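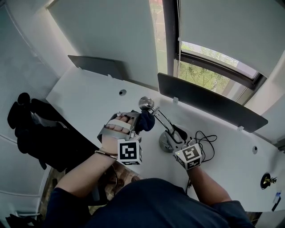

白色の曲線形天板と着座時の前腕位置

ガーンウッド株式会社 技術本部 製品評価課
オフィス家具評価技術者(正社員)募集要項

募集職種
オフィス用デスクおよび会議テーブルの性能評価、評価報告書の作成、試験手順書の維持管理

募集人員
2名

応募締切
2019年9月5日(木)必着

入社時期
翌年4月。現職の都合により前倒しまたは後ろ倒しを希望する場合は、職務経歴書の末尾に希望時期を明記すること。

勤務地
トゥルクホルム事業所(評価室および試作棟に併設)。サーレラ営業所への出張が月2回ある。

募集の背景
製品評価課は、当社が設計・製造するデスク、会議テーブル、収納家具のうち、天板を有する製品の評価を所管している。椅子は別課の所管であり、本募集の対象業務には含まれない。
デスク製品「クランホルム」シリーズは、直線形天板を標準とする構成から、使用者側の縁を曲線とした構成へ品目の比重が移っている。曲線形天板は、直線形に比べて荷重点の取り方、縁材の貼り付け品質の確認箇所、脚部との締結位置がいずれも異なる。従来の試験手順書は直線形を前提に書かれており、曲線形については課内の補足メモで運用してきた。補足メモの記載は担当者ごとに粒度が異なり、同一品番でも測定点の位置が一致しない事例が監査で指摘された。
このため、手順書の全面改訂と、改訂後の手順に基づく既存品番の再評価を行う。今回採用する技術者には、日常の評価業務に加えてこの改訂作業を分担してもらう。

所属部署の構成
製品評価課の課長はフロレンシオ・アブレウが務める。試験計画の承認と、報告書の最終確認は課長が行う。
試験実務の主担当はエルメリンダ・セケイラである。入社後の実務指導もセケイラが担当し、配属当初の試験はすべて同人の立会いのもとで実施する。
測定機器の校正管理はクストディオ・ヴェローゾが担当する。機器の持ち出し、校正期限の延長申請、故障時の代替機手配の窓口も同じである。
設計課との連絡担当はマファルダ・コルデイロで、試作品の受け入れ日程と図面改訂の通知を取り扱う。

職務内容の詳細

静荷重試験
天板の中央、縁部、片持ち部に規定の荷重を加え、たわみ量と除荷後の残留変形を測定する。曲線形天板では、縁部の測定点を曲線の頂点と両端の変曲点に取る。奥行800ミリの標準品では治具の位置決めに既存のゲージ板を使用できるが、奥行の異なる品番ではゲージ板の設計から行う。荷重の保持時間と読み取りの時点は手順書に従い、手順書に規定のない条件で測定した値は参考値として区分して記録する。

安定性試験
天板縁部に鉛直荷重を加え、脚部の浮き上がりの有無と、浮き上がりが生じた荷重を記録する。脚部のアジャスターは最も短い状態と最も長い状態の両方で実施する。床面の水平は試験開始前に確認し、確認値を記録用紙の所定欄に記入する。所定欄が空欄の記録は、測定値の良否にかかわらず無効として扱う。

水平耐久試験
天板側面に前後方向および左右方向の繰り返し荷重を加え、締結部の緩み、溶接部の割れ、天板受けの変形を調べる。試験の途中で定められた回数ごとに機械を停止し、締結部の戻しトルクを測定する。停止中の増し締めは行わない。誤って増し締めを行った場合は、その試験体による試験を打ち切り、新しい試験体で最初からやり直す。

表面性能試験
天板表面材について、引っかき、摩耗、熱、水分、日用品による汚染に対する抵抗性を評価する。白色系の表面材では、目視による変色の判定が照明条件に左右されやすい。判定は評価室内の所定の観察台で行い、観察台の光源の点灯時間を記録する。判定者が複数となる場合は、互いの判定結果を見ずに記入し、結果が一致しないときは課長に報告する。

縁材の接着評価
天板木口に貼られた縁材について、剥離強さの測定と、温湿度の繰り返しを与えた後の外観確認を行う。曲線部では縁材に曲げ応力が残るため、直線部と曲線部の試験片を分けて採取する。採取位置は天板の図面上に記入し、試験片には採取位置に対応する記号を油性筆記具で記入する。

寸法および姿勢適合の確認
天板高さ、奥行、下肢空間の寸法を測定し、設計仕様との差を報告する。あわせて、着座した使用者が前腕を天板上に置いたときに、縁の形状が前腕の内側に与える当たりの強さを確認する。縁の面取り寸法は図面値と実測値の両方を報告書に記載する。この項目は官能評価を含むため、数値で示せる部分と所見の部分を必ず別の欄に書き分ける。所見の欄に推定原因を記入しないこと。推定原因は考察の章で扱う。

報告書の作成
試験終了後、所定の様式により報告書を作成する。報告書は次の構成とする。
試験体の品番、製造ロット、受領時の外観
適用した手順書の番号と版
使用機器の管理番号と校正期限
試験条件および規定からの逸脱の有無
測定結果
判定
考察
測定結果の有効桁は機器の分解能に合わせる。表計算ソフトの初期設定のまま桁数を出力した報告書は差し戻す。

手順書の改訂作業
現行手順書と補足メモを対照し、相違点の一覧を作成する。相違点ごとに、手順書の記載を残すもの、補足メモの記載に置き換えるもの、新たに試験を行って決めるものに区分する。区分案はセケイラが取りまとめ、アブレウの承認を経て改訂原稿に反映する。改訂原稿の査読は設計課および品質保証課が行う。査読意見への回答書の作成も本職務に含まれる。

職務に含まれないもの
製品の意匠設計、販売価格の設定、顧客先での据付工事は担当しない。顧客からの苦情対応は品質保証課の所管であるが、返却品の調査試験を依頼された場合は製品評価課が試験を受け持ち、結果を品質保証課に報告する。

応募資格

必須要件
機械、木材、材料、建築、人間工学のいずれかの分野において、製品または材料の試験評価に4年以上従事した経験を有すること。複数の勤務先における経験は通算できる。
試験報告書を自ら執筆した経験を有すること。共著の場合は担当した章を説明できること。
図面の寸法公差および幾何公差の表示を読み取れること。
ノギス、ダイヤルゲージ、トルクレンチの取り扱いに習熟していること。
日本語で技術文書を作成できること。

望ましい要件
家具、建具または内装材の業界における実務経験
木質材料の含水率測定および調湿に関する知識
ロードセルおよび変位計を用いた計測系の構築経験
試験所の品質マネジメントに関する内部監査の経験
英語の規格文書を読み、要求事項を抜き出して一覧化した経験
統計的手法による測定の不確かさの見積り経験

望ましい要件をすべて満たす必要はない。該当する項目については、経験の有無だけでなく、どの試験でどの役割を担ったかを職務経歴書に記載すること。

身体的条件に関する事項
試験体の搬送には台車とリフターを使用する。天板単体の向きを変える作業では、二人一組での持ち上げが発生する。持ち上げ作業が困難な場合でも応募は可能であり、担当試験の割り振りで調整する。表面性能試験を主として担当する場合は色の判定を行うため、配属前に色覚に関する確認を本人の同意のもとで実施する。確認の結果は担当試験の決定にのみ使用し、採否の判断には使用しない。

勤務条件

雇用形態
期間の定めのない雇用。試用期間を設ける。試用期間中の給与および福利厚生は本採用後と同一とする。

勤務時間
所定労働時間は就業規則による。耐久試験の停止時刻が所定時間外となる場合は、当番制で対応する。当番の翌日は始業時刻を繰り下げることができる。フレックスタイム制は適用しない。

休日および休暇
週休二日制。国民の祝日、夏季休業、年末年始休業。年次有給休暇は入社日に付与する。試験機の定期点検期間は評価室への立ち入りを制限するため、この期間に合わせた休暇取得を推奨している。

給与
当社給与規程に基づき、経験年数と担当業務の範囲により決定する。提示額は最終面接の後、書面で通知する。賞与、昇給、時間外手当、通勤手当を支給する。

出張
サーレラ営業所では展示品の経年状態を定点で調査する。調査項目は天板のたわみ、縁材の浮き、締結部の緩みであり、日帰りを原則とする。出張旅費は規程により精算する。

福利厚生
社会保険完備、退職金制度、作業服および安全靴の貸与、社員食堂。業務に必要な講習の受講費は会社が負担する。受講報告書の提出を条件とする。

転勤
職種の性質上、トゥルクホルム事業所以外への転勤は想定していない。評価室を移転する場合はこの限りでない。

作業環境
評価室は温度と湿度を一定の範囲に管理している。木質材料の試験体は受領後、調湿棚に静置し、質量変化が規定以下となったことを確認してから試験に供する。調湿中の試験体を棚から出す際は記録簿への記入が必要である。
試作棟では切削加工を行うため、入棟時に保護眼鏡と耳栓を着用する。試作棟と評価室の間の移動では、前室で粉じんを除去する。
事務作業は評価室に隣接する執務室で行う。執務室の机は社内で評価を終えた試作品を転用しており、高さと奥行が席ごとに異なる。席の変更希望は随時受け付ける。

入社後の業務の進め方
配属直後は、静荷重試験と寸法確認から着手する。いずれも手順が確立しており、過去の報告書との比較によって測定の再現性を確認できる。セケイラが過去に試験した試験体を保管棚から取り出し、同じ条件で再測定を行う。過去値との差が許容範囲に収まることを確認した時点で、単独での試験実施を認める。
続いて表面性能試験または耐久試験のいずれかを主担当として割り当てる。割り当ては本人の経験と希望を考慮して課長が決定する。もう一方の試験については副担当となり、主担当の不在時に代行する。
機器の取り扱いについては、ヴェローゾによる校正実務の講習を受講する。講習では、日常点検と校正の区別、点検で異常が見つかった場合に過去の測定値へ遡って影響を調べる手順を扱う。講習の修了前は、機器の設定値を変更する操作を単独で行うことはできない。
手順書の改訂作業は、単独での試験実施が認められた後に開始する。最初に分担する章は縁材の接着評価を予定している。補足メモの件数が最も多く、採取位置の記載が統一されていない章である。

評価および処遇
人事評価は年度末に実施する。評価の対象は、報告書の差し戻し件数の推移、試験計画に対する進捗、手順書改訂への寄与とする。試験の合格率や製品の発売時期は評価の対象としない。判定結果に対して設計課または営業部門から再検討の要請があった場合、要請は文書で受け付け、課長が取り扱う。担当者が口頭の要請に応じて判定を変更することは認めない。

応募方法

提出書類
履歴書(写真貼付、様式自由)
職務経歴書(試験評価に関する経験を時系列で記載したもの)
過去に執筆した技術報告書の要約

技術報告書の要約には、目的、試験方法、結果、判定の根拠を記載する。守秘義務により内容を開示できない場合は、製品名と数値を伏せた記述で差し支えない。伏せた箇所が判別できるように表記すること。開示可能な報告書がまったくない場合は、その旨を記載した書面を代わりに提出すること。この場合は面接時に記述課題を課す。
応募書類は印刷したものを封筒に入れ、封筒の表に「評価技術者応募書類在中」と朱書きのうえ郵送する。電子ファイルのみの応募は受け付けない。持参の場合は事業所の受付で受領印を押した控えを渡す。

送付先
ガーンウッド株式会社 トゥルクホルム事業所 総務課 採用係
担当 アビリオ・カルデイラ

選考の流れ
書類選考、実技および一次面接、最終面接の順に行う。
書類選考の結果は、合否にかかわらず全員に文書で通知する。
実技では、支給する天板試験片の寸法測定と、測定結果の記録を行う。使用機器は当社で用意する。使い慣れた機器の持ち込みも認めるが、校正証明書の写しを当日提示すること。測定の速さは採点しない。記録の訂正は二重線と署名によるものとし、修正液および修正テープの使用は認めない。
一次面接はアブレウとセケイラが担当する。提出された報告書要約の内容について、条件設定の理由と、逸脱が生じた場合の処置を中心に質問する。
最終面接は技術本部長および総務課が担当する。
面接会場はいずれもトゥルクホルム事業所とする。面接に要する交通費は、領収書または運賃の分かる書類に基づき実費を支給する。

質問と回答

椅子の評価を希望している。異動の可能性はあるか。
課をまたぐ異動は社内公募によって行う。製品評価課での所定の在籍期間を経た後に応募できる。本募集の選考で椅子の評価業務を確約することはできない。

木材分野の経験がなく、樹脂成形品の試験経験のみであるが応募できるか。
応募できる。調湿、含水率、木目方向の扱いは入社後に習得する。試験条件の管理と記録に関する経験を重視する。

在宅勤務は可能か。
報告書の作成と手順書の改訂原稿の執筆については、課長の承認により可能である。測定の生データは社外へ持ち出せないため、数値の転記と検算は執務室で行う。

電動昇降式のデスクは評価対象に含まれるか。
天板および脚部の強度評価は対象に含まれる。駆動部と制御部の電気的な試験は外部試験機関に委託しており、当課では報告書の受領と確認のみを行う。

評価室の見学はできるか。
書類選考を通過した応募者を対象に、実技の当日に案内する。試験中の未発表品番がある区画は案内の対象外とする。室内での撮影は不可。

過去に応募して不採用となった。再応募は可能か。
可能である。前回提出した書類の流用は認めるが、前回以降の職務経験を追記すること。

個人情報の取り扱い
応募書類に記載された個人情報は、採用選考および採用後の人事手続きの目的に限って使用する。不採用となった応募者の書類は選考終了後に裁断処分とし、返却を希望する場合は返信用封筒の同封により返却する。技術報告書の要約は選考に関与する者のみが閲覧し、複写の部数を記録簿で管理する。

問い合わせ
募集要項の内容に関する問い合わせは、総務課採用係のカルデイラが文書または電話で受け付ける。試験内容に関する技術的な質問は製品評価課へ転送し、回答は文書で行う。選考の途中経過および採点の内容に関する照会には応じない。

以上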